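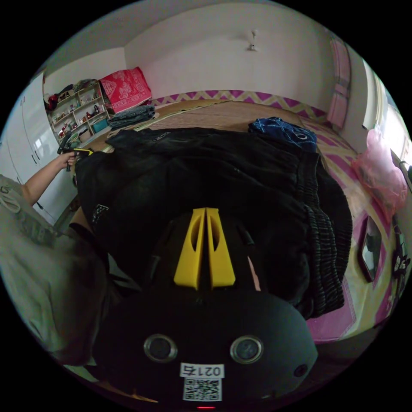
*Yellow fingers over a pile of black clothing, with folded jeans further back.*

**Buy the dull gripper**

Most gripper reviews still test on blocks and cups. I think laundry tells you more, and I'd put it first in any trial.

We compared two hand-held units in October, the Stemari and the cheaper Zillgate, over 177 folds and pick-ups on a bed. The Stemari has the better motor and the nicer case. It also pinched two layers when we wanted one, and did so 25 times more often than I'd accept. The Zillgate, with plain wedge fingers, dropped less and was easier to aim.

Dark cloth is the harder problem. Black on black gives a wide-angle camera very little to work with – a sleeve and a trouser leg look much the same. No finger design cures that, and sellers should stop hinting that theirs does.

Grube wants 2,000 for its new soft fingers. I'd spend that on better lighting and another week of trials first.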